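From: Marama Lowther
To: gitura-users
Date: August 2021
Subject: Re: [gitura-users] how are people recording brick stacking demos?

Everaldo Teixeira wrote:

> Hi all, we are setting up a two-arm table at Stilline and want to
> train a policy for picking and stacking toy bricks. Before we burn
> a month on it I would love to hear from somebody who is already
> recording. Three questions:
>
> 1. How many demos did you need before the thing did anything useful?
> 2. Do the wrist views earn their keep, or is one fixed view enough?
> 3. Do you tidy the table between episodes?
>
> We have 5 operators and not much patience.
>
> Everaldo

Hi Everaldo,

Great to see another brick table coming up! We've been at this since spring on the Ngata bench and I could talk about it all day, so I'll try to stick to your questions (no promises).

On the first one: our first policy was trained on 440 episodes and it could find a brick and close on it, most of the time, as long as the brick was lying more or less square to the gripper. Turn the brick 45 degrees and it would go in corner first and shove it across the table. At 2,000 the picks were solid and the stacking started to look like stacking. We're aiming for 4,000 before we freeze the set. If I were starting over I would train something at 440 again, even knowing how bad it is, just because the failures told us which demos to record next. We changed our whole list of starting layouts after watching that first policy for one afternoon.

The most useful change was in how we grip. Early on everybody grabbed bricks however they liked, and half the episodes had the studs pointing some odd direction at the moment of release. Now we let the operator pick up a brick any way round, but they have to sort out the orientation before they get to the stack.

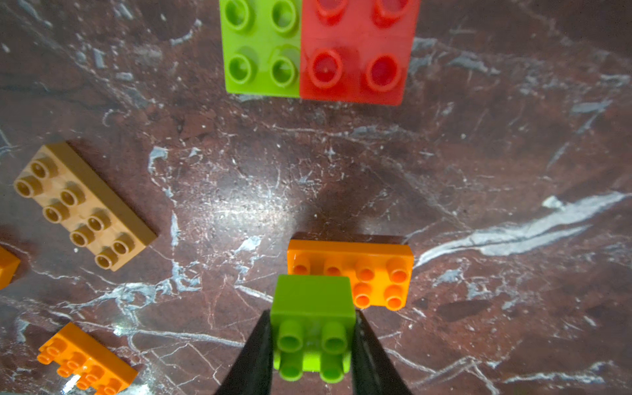
It slows people down for the first day or so, then they stop thinking about it. The re-orienting turned out to be really good training material too. The policy picked up the little wrist roll from the demos without us labeling it at all, and I may have cheered out loud in the lab.

Second question, the views. Keep the wrist ones! We ran the same training with the fixed view only, and the arms got to the right neighborhood and then dithered. From the side the grippers hide a lot of what they're working on, and it gets worse when both arms come into the middle at once. The fixed view still matters for knowing where the other arm is, so we record all of them and let the model sort it out.
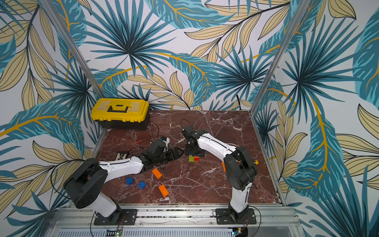 Both arms over the middle of the table, fixed view. The yellow and black toolbox is in the back left corner.

You'll see we've gone for a marble pattern on the table and big leaf wallpaper on the walls. I'd recommend something like it. Our first set was recorded on plain gray and the policy fell over as soon as anyone put a sheet of paper on the bench. We swap the surroundings every few hundred episodes now. Glare is worth having in the data as well, within reason. If you can't see the studs yourself on the recording, throw the episode out — the model won't do any better than you.

On tidying: no, please don't! Or at least don't do it every time. We have a rule that the operator resets only what the next episode needs and leaves the rest where it ended up. So the leftovers from one episode become the clutter in the next one, and you get layouts that no one would ever think to set up by hand. Two bricks pushed up against each other are especially good value, and so is anything lying close to the edge.

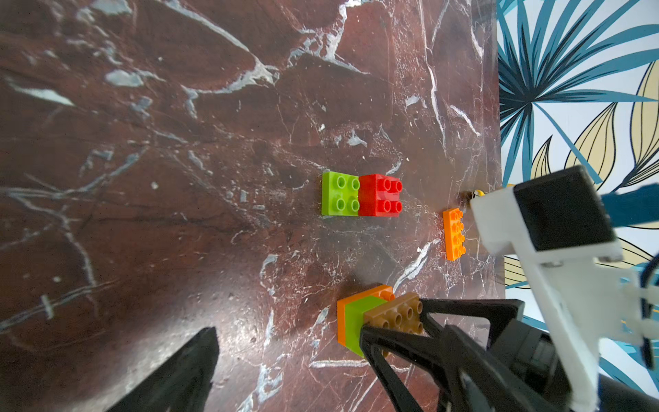

Stacks are where I'd spend your operators' time once the single picks work. A held stack blocks much more of the wrist view than a single brick does, and the policy has to learn to carry on with less to look at. Ours go up in mixed colors on purpose. The one in the gripper there has orange at the bottom, lime green in the middle and tan-brown on top, with the layers offset from each other, and offsets like that are what I'd ask your people for. With only neat, flush stacks in the data the policy learned to expect neat, flush stacks, and then it met a real one.

A few practical bits while I'm typing:

Record the failures and tag them. A dropped brick followed by a clean recovery is worth several perfect runs to us. We cut only when the operator gives up.

Rotate operators. Each person has a style, and we could tell from the policy's wrist motion who had done most of the episodes that week.

Write the layout number into the episode name at recording time. We tried adding it afterwards from a spreadsheet and got one whole batch shifted by a row. Gitura has a field for it, it's just hidden under the session settings.

Check your clocks. Ours drifted between the wrist streams and the joint log, not by much, but enough to make the gripper appear to close before it reached the brick. The Geltis sync script in the shared folder fixes it if you run it at the start of each session.

I'm hoping to have the layout list cleaned up and posted by September. If you want the messy version sooner, write to me off list and I'll send it over. And please post your first results, even the embarrassing ones!

Marama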